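Porkora Word List

A list of household and office words with the everyday names people use for them, collected in Drellside and the villages near it. Put together by Kirsty Pryor and Abdelghani Ashour.

Version 3, released 25th August. Earlier versions had a different column order, so check your import script before you upgrade.

What is in it

The main file, words.csv, has 1519 entries. Each row is one word or short phrase as a speaker gave it. Spelling follows the speaker where they had a preference. Otherwise we used the spelling in the local school reader.

Columns

entry: the word or phrase
standard: the closest word in general American English
room: kitchen, bedroom, office, yard, shed or other
age_band: under 30, 30 to 59, 60 and over
heard_from: parent, school, work, unknown
note: free text, often blank

A second file, audio_index.csv, points to recordings for 1369 of the entries. The rest were written down from mailed forms and have no audio. Recordings are mono WAV files.

How it was collected

Most entries come from interviews done at kitchen tables between April and the release. Speakers were asked to name things in their own homes, then asked what their parents called the same thing. The Bermúdez forms were mailed to people who had moved away. They ask the same questions in the same order.

We dropped brand names unless the speaker used one as a general word. Swear words are kept and marked in the note column.

Known problems

The office entries are thin. Many speakers gave the same word for a desk, a table and a workbench, and we did not split these up. If you need them apart, use the note column, where some speakers explained the difference.
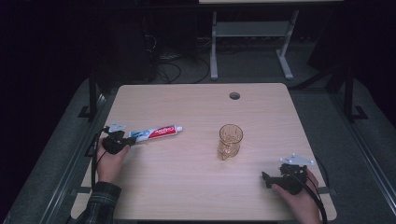 The age bands are wide because several people did not want to give an exact age. Words marked "unknown" under heard_from should not be read as new words. The speaker could not say where they learned them.

Commas inside notes are quoted. Semicolons are not. Some spreadsheet programs split on both, so set the separator by hand.

Sorting

Rows are in alphabetical order by entry, ignoring case. Use the Prakwood script in the tools folder if you want them by room. It is slow past 2000 rows.

License and contact

Free to use with credit to both compilers. Corrections go to Kirsty, audio questions to Abdelghani. Please quote the entry as it appears in the file, including the spelling.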